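Frequently Asked Questions

I've been steaming buns at home for years and writing about it on this page for nearly as long, and the same questions keep landing in my inbox. So I've put the answers in one spot. If yours isn't covered, use the contact form (I do read everything, just slowly in August when we're up at Hivdale).

Last updated 31/05/2018

Do I need a bamboo steamer, or will a metal one do?

Metal works fine! I used a metal one for ages. The trouble is the drips. Steam hits a metal lid, turns to water and falls right on your nice smooth buns, and you get little wet craters all over the tops. If you go with metal, tie a dish towel around the lid and make sure the ends are folded up well away from the burner. Bamboo lets some of that steam out through the weave, so I reach for it most days.

What size should I buy?

Measure your pot first, please. I get so many sad emails from people who bought the steamer and then found it fell straight into the pot. You want the basket to sit on the rim or on a steaming ring, with the water well below it. My everyday one came from Costigan, the kitchen supply place on the far side of town, and I bought it along with a ring that fits my widest saucepan.

What do you put on the table when you serve?

Something washable, and that's my only rule. I like a light green cloth because it makes even a plain Tuesday lunch look cheerful, and you can throw it in the machine when the soy sauce goes over.

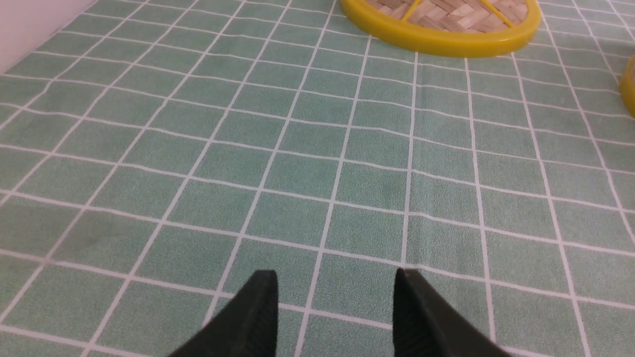 Which flour do you use?

Plain all-purpose, most of the time. I've tried the special bun flour and it does give you a whiter, softer bun, but I can't always find it and I'm not driving across the county for flour. If your all-purpose is on the strong side, swap a couple of spoonfuls of it for cornstarch.

How long do you steam them?

For small filled buns I go 12 minutes over medium heat, then turn off the burner and leave the lid on for a few more. Big ones need longer. Frozen ones need longer still, and I never thaw them first (they go gummy on the bottom if you do).

Why did my buns collapse?

Oh, I've been there. Usually it's one of two things: the dough sat too long before it went in, or the lid came off too fast at the end. Crack the lid open a little, wait, then lift it away. I've also had a whole batch wrinkle up on me for no reason I could find, and we ate them anyway.

How do you get yellow buns?

Pumpkin or sweet potato, mashed really smooth and kneaded into the dough. Start with less water than you think you need, as mashed pumpkin can be very wet. A plain bun and a yellow one look lovely side by side in the basket, and kids always seem to go for the yellow one.

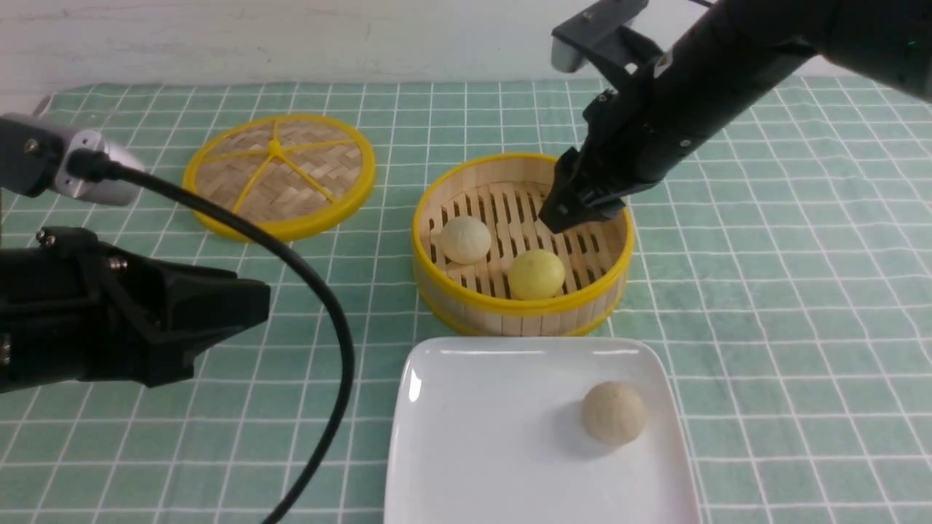
I make the yellow dough second so I don't have to wash the bowl in between, which is lazy, but it works. If the color comes out too pale for you, a tiny pinch of turmeric helps. Tiny! I overdid it once and the whole kitchen smelled like curry.

How do I stop them sticking?

Squares of parchment, one under each bun. Cabbage leaves are good too, and you can eat them afterward.

How do I clean bamboo?

Hot water and a soft brush, no soap. Then let it dry all the way before you put it in a cupboard, which can take a day or more if your kitchen is damp like mine. I stand the basket on its side near a window. If you do find a spot of mold, scrub it off and steam the basket empty for 30 minutes. If it comes back, get a new basket.

Can I use your recipes in my newsletter?

Sure, just link back here. The folks at Plendano reprinted my red bean filling that way and it was very nice to see it.

Do you sell buns?

No, sorry! I made 134 of them for the Skusov street fair one year and my hands hurt for a week. I'm happy sticking to lunch.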